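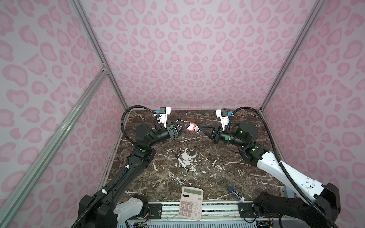

The Mitik two-arm bench cell is the unit Asent brings out at every open day, and visitors can stand beside it while it works. It is a tabletop machine for handling small loose parts with two grippers at once. Both arms are bolted to an aluminum rail along the front edge of the table and reach in toward the middle. At this point in the key task the left gripper has a red key tag by its body, with the split ring still on it, and the right gripper is reaching for the small silver key that hangs from the tag. The padlock is on the marble-pattern top next to a marker.

Print | E-mail

Main parts

Two jointed arms with parallel grippers and tapered fingers
One camera on each wrist, on a white bracket
Corrugated conduit for the arm cabling
Aluminum frame with wall panels on three sides
Tabletop and front mounting rail
Vilto control software, one operator license

The standard cell ships with the arms mounted and the cables run. Wall panels and tabletop can be ordered in other finishes, and changing them does not affect the price. The order code for the complete cell is 269. Fingers are a wear item and are sold in pairs under their own code, listed in the parts sheet.

What visitors see at a demonstration

A demonstration takes 27 minutes. The operator starts with a short safety talk, then sets out the objects and runs the key task. After that the group picks something else for the arms to handle. Markers are a common choice. So is a calculator, which is harder than it looks, as the body is flat and the fingers have little to close on.

The key task was put together by Zanele Joubert, who wanted something visitors already knew how to do with their own hands. A person holds the tag, finds the key, turns it the right way and brings it to the lock without thinking about any of it. With two arms each of those is a separate step. One gripper has to hold the tag or the ring steady while the other gets hold of the key, and the key swings if it is bumped. A miss is part of the demonstration. When it happens the operator lets the arms try again and resets the objects by hand only if something has gone out of reach.

Visitors ask about speed more than anything else. The cell is slow next to a person, and slower again in demonstration mode, where the arms are held to a lower speed so that people can follow them. Production settings are covered in the manual and are not shown on open days.

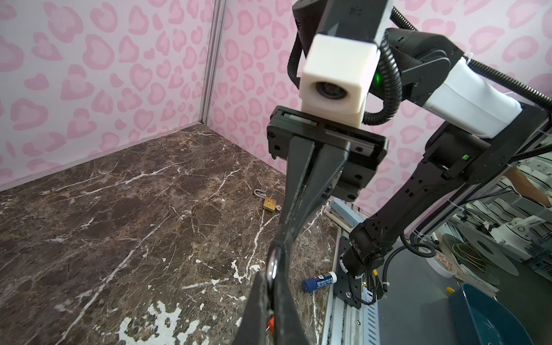
Asent Demonstrations and Training — Bench Systems Team

The wrist cameras are worth a few minutes of any visit. Each one rides with its gripper, so the operator can check how the fingers have closed on a part as small as a metal ring, and can often see the other arm and the padlock in the same view. The brass padlock with its shackle up and the key in its side reads clearly against the dark brown top. Shiny parts are more trouble. A polished ring throws back bright spots, and Nomvula Masilela, who runs most of the sessions, will move a lamp if the picture gets too harsh.

Green lights on the arm joints show during operation. Visitors should keep their hands out of the enclosure whenever the arms are live, even if neither one is moving. Only the operator reaches in.

Booking a visit

Group demonstrations are held at the Buthelezi building through August. Morning sessions start at 10:00 and afternoon sessions at 2:00. School and college groups are welcome with one adult per group. Please tell us ahead of time if anyone needs a seat near the cell or an interpreter.

You can bring your own parts — small, dry and clean, please — and we will try them if there is time left. Anything over 400 grams has to stay on the side table. Soft bags of parts, open liquids and anything with a blade cannot go in the cell.

Buyers who want a longer look can book a working session with Hendrik Mathebula. Bring drawings if you have them. These sessions use the same cell, with the arms at normal speed, and you leave with a copy of the run logs.

Service

The log keeps the last 2000 gripper cycles for each arm. We ask owners to send it in with any service request, along with a note of which finger set was fitted. Gillespie Guthrie handles parts and repairs. Loose conduit clips and worn finger tips can be dealt with on site, and the manual has the steps for both.

Contact | Copyright Asent. All rights reserved. | Back to top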